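출하 이후의 포도: 저장고에서 식탁까지 품질이 빠져나가는 지점들

글 편집부 / 2020년 3월 10일

생식용 포도는 수확 이후 당도가 오르지 않는다. 사과나 바나나처럼 에틸렌에 반응해 후숙이 진행되는 과실과 달리 비급등형에 속하며, 가위로 과경을 자른 시점의 당과 산이 사실상 최종 값이다. 이후의 공정은 모두 감소 속도를 늦추는 작업에 해당한다. 줄어드는 것은 주로 수분이고, 그다음이 산과 과육의 경도다.

3월은 이 감소분을 관찰하기에 적당한 시기다. 국내산 저장 물량은 대부분 소진되었고 남반구산이 매대를 채우기 시작한다. 수확 후 며칠 만에 팔리는 여름 포도와 달리 이 시기의 포도는 예냉, 장기 수송, 재포장을 모두 거친 물건이어서 어느 단계의 관리가 부실했는지가 송이 상태에 드러난다. 이번 호에서는 저장 창고 운영사 Nesstead의 입고 기록과 포장재 업체 Mollik의 자료를 바탕으로 단계별 손실 요인을 정리했다.

예냉

수확 직후의 송이는 포장의 기온을 그대로 품고 있다. 이 열을 얼마나 빨리 빼느냐가 이후 저장 기간을 상당 부분 결정한다. 과립보다 먼저 반응하는 부위는 과경과 소과경, 즉 줄기다. 줄기는 표면적 대비 수분량이 적고 과립과 같은 왁스층의 보호를 받지 못한다. 고온 건조한 상태로 방치된 시간은 며칠 뒤 줄기 갈변으로 나타나며, 한번 갈변한 줄기는 습도를 올려도 돌아오지 않는다.

예냉 방식은 차압식이 표준이다. 상자 더미 양쪽에 압력 차를 만들어 찬 공기를 상자 안으로 통과시키는 방식으로, 저장고에 그냥 쌓아 두는 실내 냉각에 비해 소요 시간이 크게 짧다. 다만 상자의 통기구가 서로 맞물리지 않으면 공기는 저항이 작은 틈으로 우회한다. Nesstead 현장에서 문제가 된 것도 이 부분이었다. 규격이 다른 두 종류의 상자를 한 팰릿에 섞어 쌓은 경우 중앙부의 냉각이 뚜렷하게 늦었고, 같은 팰릿 안에서도 바깥쪽과 안쪽의 품온 차이가 다음 공정까지 남았다.

예냉의 종료 시점은 실내 공기 온도로 판정해서는 안 된다. 과립 내부에 탐침을 꽂아 재야 하며, 측정 위치는 공기가 빠져나가는 쪽, 즉 가장 늦게 식는 면의 상자로 잡는다. 입구 쪽 상자만 재고 팬을 끄는 관행은 여전히 흔하다.

저장 온도와 습도

목표 온도는 0℃ 전후, 품종과 당도에 따라 그보다 조금 낮게 잡는다. 당도가 높을수록 과립의 동결점은 내려가지만 줄기의 동결점은 과립보다 높다. 과립을 기준으로 하한을 설정하면 줄기가 먼저 동해를 입는다. 당도가 낮은 로트가 섞여 있다면 하한은 그 로트에 맞춘다.

상대습도는 90% 이상이 권장된다. 습도를 높게 유지하려면 증발기 코일과 실내 공기의 온도 차를 작게 해야 한다. 코일이 지나치게 차가우면 공기 중 수분이 코일에 성에로 붙고, 그만큼의 수분이 결국 과실에서 빠져나온다. 가습기를 추가하기 전에 코일 면적과 제상 주기를 먼저 점검하는 편이 낫다. 가습 입자가 굵은 설비는 포장 표면을 적셔 곰팡이 조건을 만든다.

Nesstead는 지난 저장기에 입고된 806상자를 한 저장실에 넣고 Havov 기록계를 상단, 중단, 하단에 배치했다. 기록 시간은 560시간이다. 상단 기록계에서는 제상 때마다 짧은 온도 상승이 나타났고 하단에서는 거의 감지되지 않았다. 평균값만 놓고 보면 세 위치가 비슷하다. 결로는 평균이 아닌 변동 폭에 좌우되므로, 저장실 상태를 일평균 온도 하나로 보고하는 양식은 이 차이를 전부 지워 버린다. 창고 측은 이후 양식에 일중 최고와 최저를 추가했다.

잿빛곰팡이병과 이산화황

저장 포도의 주된 병해는 보트리티스 시네레아에 의한 잿빛곰팡이병이다. 이 균은 0℃ 부근에서도 느리게 자란다. 저온만으로는 막을 수 없고, 한 알에서 시작해 접촉한 과립으로 번지므로 발병 초기의 한 알이 상자 전체의 손실로 이어진다.

대응 수단으로 가장 널리 쓰이는 것이 이산화황이다. 대규모 저장고에서는 훈증 방식을, 상자 단위에서는 발생 패드를 쓴다. 패드에는 메타중아황산나트륨이 들어 있어 상자 안의 수분과 반응하며 기체를 낸다. 이중 방출형은 초기 며칠간 빠르게 방출하는 층과 이후 천천히 방출하는 층으로 구성된다. 빠른 층은 수확 과정에서 묻은 포자를, 느린 층은 잠복 감염의 확산을 겨냥한다.

농도가 과하면 과경 부착부 주변이 하얗게 탈색되고 표면에 미세한 함몰이 생긴다. 탈색은 저장 중보다 상온으로 옮긴 뒤에 눈에 띄는 경우가 많다. 예냉이 덜 된 상태에서 패드를 넣고 밀봉하면 결로수가 패드를 적셔 한꺼번에 방출이 일어나므로, 패드 투입은 예냉 종료 후로 고정하는 것이 원칙이다. 아황산에 과민한 소비자가 있어 잔류량 관리도 필요하다.

포장

출하용 외상자는 5kg 규격이 기준이다. Mollik이 공급하는 내포장은 미세 천공 필름으로, 천공 면적 비율을 조정해 습도와 이산화황 농도 사이의 균형을 맞춘다. 천공이 없으면 물방울이 맺히고 기체가 축적된다. 천공이 과하면 패드의 기체가 빠져나가고 줄기가 마른다. 적정 비율은 수송 기간에 따라 달라지며, 해상 수송용 필름을 단거리 출하에 그대로 쓰는 것은 비용 면에서도 효과 면에서도 맞지 않는다.

소매용은 700g 용기가 늘고 있다. 소포장의 이점은 송이를 만지는 횟수가 줄어든다는 데 있다. 과립 표면의 흰 과분은 왁스 결정으로 수분 증발을 억제하는데, 손이나 포장재와 마찰하면 쉽게 떨어진다. 반면 용기 크기에 맞추려고 송이를 분할하면 절단면이 늘어나고, 절단면은 수분이 빠지는 통로이자 감염 지점이 된다. 분할 작업을 저온실에서 하느냐 상온에서 하느냐에 따라 결과가 다르다.

탈립도 포장 단계에서 자주 지적된다. 원인은 둘로 나뉜다. 과립과 소과경의 결합이 약해져 떨어지는 경우와 소과경이 말라 부러지는 경우다. 전자는 품종과 생장조절제 처리 이력의 영향이 크고, 후자는 습도 관리의 문제다. 용기 바닥의 낱알에 소과경 조각이 붙어 있는지를 보면 구별된다. 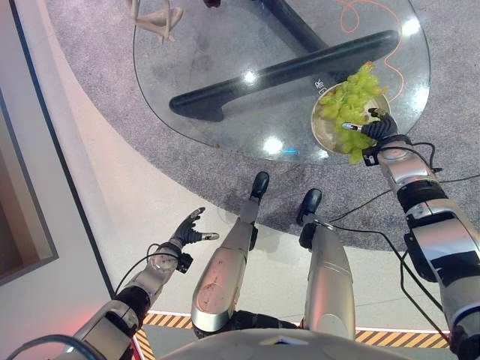
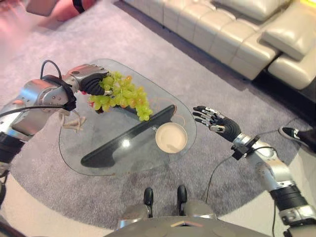
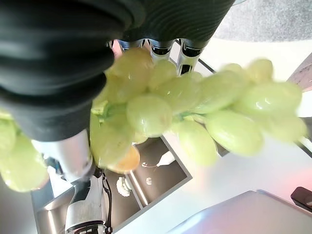
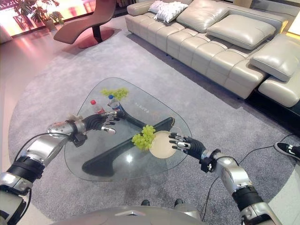

가정 내 취급

소비자가 구입한 이후의 조건은 유통 단계보다 변동이 크다. 가정용 냉장고의 냉장실은 저장고보다 온도가 높고 습도가 낮으며 문을 여닫을 때마다 흔들린다. 채소칸은 상대적으로 습도가 높아 포도 보관에 유리하다.

세척은 먹기 직전에 한다. 미리 씻으면 과립과 소과경 사이에 물이 남고, 이 틈이 곰팡이의 출발점이 된다. 부득이하게 씻어 보관해야 한다면 소과경을 짧게 남기고 가위로 한 알씩 자른 뒤 물기를 완전히 제거한다. 손으로 잡아 뜯으면 과육이 노출된다.

보관 용기는 바닥에 종이를 깔고 뚜껑을 완전히 밀폐하지 않는다. 구입 당시의 천공 봉지는 그대로 써도 무방하다. 향이 강한 파나 마늘과는 분리한다. 포도는 주변 냄새를 잘 흡수하는 편이다.

상온에 차려 둘 때는 먹을 만큼만 덜어 낸다. 냉장 상태의 송이를 꺼내면 표면에 결로가 생기는데, 이를 다시 냉장고에 넣는 일을 반복하면 저장실의 제상 문제와 같은 현상이 식탁 규모로 재현된다. 낮고 넓은 그릇에 담으면 아래쪽 과립이 눌리는 정도가 줄어든다.

구입 시 확인 순서

줄기 색을 먼저 본다. 녹색이 남아 있고 굽혔을 때 탄력이 있으면 수분 손실이 적다. 주축은 녹색인데 소과경만 갈색인 송이는 갈변이 진행 중인 상태로, 며칠 안에 먹는 용도라면 문제가 없다.

다음은 과경 부착부다. 부착부 둘레가 고리 모양으로 희게 변했다면 이산화황 과다 노출을 의심할 수 있다. 과분과는 구별해야 한다. 과분은 표면 전체에 고르게 분포하고 문지르면 지워진다.

청포도 계열은 색으로 숙도를 어느 정도 판단할 수 있다. 녹색이 짙은 것보다 노란 기가 도는 쪽의 당도가 높은 경향이 있으나 품종 간 차이가 커서 서로 다른 품종을 색으로 비교하는 것은 의미가 없다. 햇빛을 받은 면이 호박색으로 변한 것은 결함으로 보지 않는다.

용기를 뒤집어 바닥을 본다. 과즙이 고여 있으면 안쪽에 터진 과립이 있다.

남은 과제

산지와 창고, 소매점이 각각 온도를 기록하고 있으나 기록 간격과 측정 위치가 달라 연결이 되지 않는다. 이를 통합하려는 Pons 사업이 이번 달부터 시범 운영에 들어갔다. 상자에 붙인 식별 번호로 예냉 종료 품온, 저장실 변동 폭, 상차 시각을 한 기록에 묶는 구조다. 참여 창고는 아직 Nesstead 한 곳이며, 소매 단계의 자료를 누가 입력할지는 정해지지 않았다. Havov 기록계의 회수 비용도 쟁점으로 남아 있다. 기록계는 상자와 함께 소매점까지 나간 뒤 돌아오지 않는 경우가 있어 시범 기간에는 팰릿당 한 대만 부착한다.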